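Bench tops and padded seats -- your questions

Most of what lands in our inbox is the same dozen or so questions, so they're all here in one place. Covers the Ketdale padded bench, the Predov long bench and the loose cushions for both. If yours isn't answered, use the contact form. Please don't ring about delivery dates, we only see the same screen you do.

ORDERING AND SIZES

What sizes does the Ketdale come in?

Two lengths, one depth. Sizes are on the product page under the fabric picker, you have to scroll. We don't cut to order. The Predov is the longer one, and deeper, and is meant for halls and waiting rooms as much as homes.

Will it go through my front door?

Usually. It comes with the legs off, so you're only getting the top and the frame through, stood on end if need be. Measure the tightest bit of the route, often the turn at the bottom of the stairs. The box is bigger than the bench, so if it's really tight unpack outside and bring it in bare. On a dry day.

Can I buy just the top?

Yes, for both. Ask for a "replacement top". Comes with fixings but no legs. If your bench is one of the old Kopecký frames the holes don't line up with the new tops and you'll need the adaptor strips, ordered seperately.

How much weight will it take?

Two grown-ups sitting on the short Ketdale, three on the long. Not for standing on. We know people stand on them to change a light bulb. The padding goes down in that one spot and stays down, and that isn't covered.

FABRIC

What is the grey fabric?

Flastico weave, the speckled one. From across a room it looks like one plain warm grey. Close up it's a mix of lighter and darker threads. Hides crumbs and a bit of dust quite well, hides pale dog hair less well.

Is it the same grey as the sample?

Same fabric, different roll. Small shifts between rolls are normal. If you're ordering two benches to go side by side, put them on one order and write "same roll please" in the notes box. Ordering the second one six months later -- no promises.

Samples, are they free?

First three are. Post takes a few days. Look at them in your own room, daylight and lamplight both, before you choose. Grey picks up whatever colour is next to it.

Do you do it in leather?

No.

Will it bobble?

A little, early on, where people slide on and off. Ordinary fabric shaver, light pressure, done. It settles down after the first few months. Jeans with rivets on the back pocket are the worst thing for it.

Does it fade?

All fabric fades in full sun. Under a south-facing window you'll see it eventually, and more on the front edge. Turn the bench round in May and again in the autumn and it evens out. The back is covered in the same fabric as the front so it doesn't matter which way it faces.

What about cats?

The weave is tight so claws don't get in easily, but a cat that wants to will. Trim any pulled thread with small scissors. Never tug it.

WHERE TO PUT IT

Can it go right up against the wall?

Yes, but leave a finger's width if you can. Two reasons -- air gets behind it, and the back edge doesn't rub the paint every time someone flops down. On pale walls you'll get smudges and scuff marks behind any seat in the end, ours or anybody's. A soft eraser gets most of them off. Matt paint marks worse than anything and tends to go shiny if you scrub.

Do the corners stick out? I have small children.

Corners on the padded top are rounded and there's padding over the edge as well, so no hard point at head height for a toddler. The legs are another matter. Felt or foam on those if you're worried.
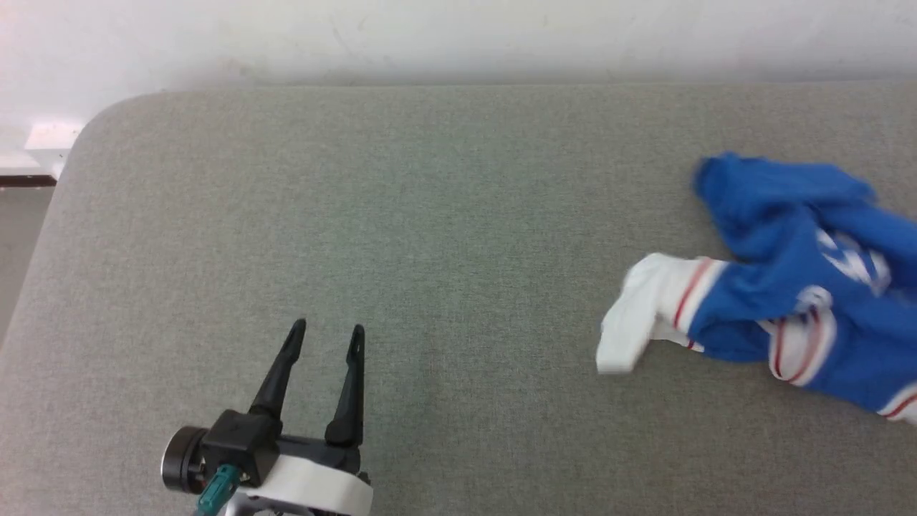
What about skirting boards?

The top overhangs the legs by enough to clear most skirting. If yours is very deep, the bench will sit a little way off the wall and you'll lose things down the gap. Pens, mostly. A rolled towel stuffed along the back sorts it, or order the gap strip.

There's a socket behind where I want it

Fine as long as you can still reach it. Don't push the bench hard against a plug, it bends the pins and puts strain on the lead. Use a flat plug, or shift the bench along a bit. Don't run an extension lead under the seat where feet will catch it.

Can I use it near a radiator?

Not touching. Leave a good hand's width at least, more if the radiator runs very hot. Heat dries out the glue under the padding and the fabric goes slack on that side.

Outside? Conservatory?

Outside no, not even under a porch. Conservatory yes if it's heated in winter. Damp gets into the foam and you won't get it out again.

Will it mark my floor?

Legs come with felt pads, stick them on before you stand it up. On smooth hard floors check the pads every so often as grit gets stuck in the felt and then it's sandpaper. On carpet take the pads off.

CLEANING

How do I clean it day to day?

Vacuum, soft brush end, low suction. Go along the seam at the side, that's where it all collects. Once a week if people eat on it, otherwise when you remember.

I've spilt something

Blot. Don't rub. White cloth or kitchen roll, press down, lift, clean bit of cloth, press again. Then lukewarm water with a drop of washing-up liquid on a cloth that's damp, not wringing. Work from the outside of the mark to the middle. Then plain water. Then leave it alone to dry, and don't use a hairdryer.

Tea and coffee -- as above. Red wine -- as above but faster. Grease -- dust it with cornflour, leave it an hour, vacuum up, then as above. Biro -- try a dab of rubbing alcohol on a hidden spot first. Candle wax -- let it go hard, pick off what you can. Felt tip from the "washable" box usually does wash. The other sort doesn't.

I cleaned a spot and now there's a ring

Water mark. Very common. Damp the whole panel evenly, edge to edge, and let it dry together. Sounds like making it worse but it works most of the time.

Can I take the cover off and wash it?

On the loose cushions, yes, there's a zip. Cool wash at 24 degrees or your machine's nearest cold setting, inside out, line dry, back on while it's very slightly damp so it stretches to fit. No tumble dryer. On the bench tops, no. The cover is stapled underneath and if you take the staples out it never goes back as tight.

Can I use a steam cleaner?

No. See glue, above.

Do I need a spray protector?

Up to you. We don't sell one. If you use one, test it underneath first, and let it dry with a window open.

It smells when it's new

Bit of a new foam smell out of the plastic. Window open for a couple of days. A dish of bicarb on the seat overnight if it bothers you, covered with something so the cat doesn't have it over.

WEAR AND REPAIR

How long does the foam last?

In an ordinary house, years. The Predov in our own showroom has had people on it all day long and the top was changed once. You'll feel it in the favourite spot first. Swap ends now and then, both of you.

How was it tested?

Seat tops are pressed and let go, over and over, with a 100 kilo load, and then we measure what's left of the padding height. The last batch did 2,360 presses before we stopped to measure and the fabric hadn't pulled at the corners. Anyone who wants the sheet can ask for it.

The fabric has gone baggy in the middle

Some give is normal after the first year. Smooth it out from the centre to the edges with the flat of your hand, after vacuuming. If there's a proper fold you can pinch up, send us a photo, taken from the side with the light behind you. We may offer a new top at up to 40 per cent off depending on age.

One leg wobbles

Tighten it. All four need doing again a month or so after you build it, the bolts bed in. The key is taped under the seat. If the bolt just spins and spins the insert has gone, stop there and contact us, we'll post one.

It creaks

Same answer. If it still creaks after tightening, it's often the middle rail on the longer one. Rub a bit of candle along where the rail meets the frame.

Do you repair tears?

Small ones you can do youself with a curved needle and the thread in the care pack. Go in under the weave, little stitches, don't pull hard. Big ones need a new top. We don't recover old ones any more, it took too long and cost more than replacing.

RETURNS

Can I send it back?

Yes if it's unused and you still have the box. Built and sat on once to try it is fine. Built and lived with for three weeks isn't. You pay the collection unless there's a fault.

I threw the box away

Then we can post you a flat one but we do have to charge for it.

It arrived with a mark on it

Photo on the day, please, with the wrapping in the picture if it's still about. Don't clean it first. If you clean it and it comes off, lovely, but if it doesn't we can't tell what made it.

What does the guarantee cover?

Frame, legs, staples, seams. Doesn't cover fading, bobbles, pets, spills, or flattening from standing on it. Keep your order email, we don't send a separate card.

Collection of the old bench?

Only when we're bringing you a new one, and only if it's ready by the door with the legs off. Tick the box at checkout. The drivers can't add it on the day.

Page last changed Dec 26, 2019. Cushion washing temperature corrected, gap strip added.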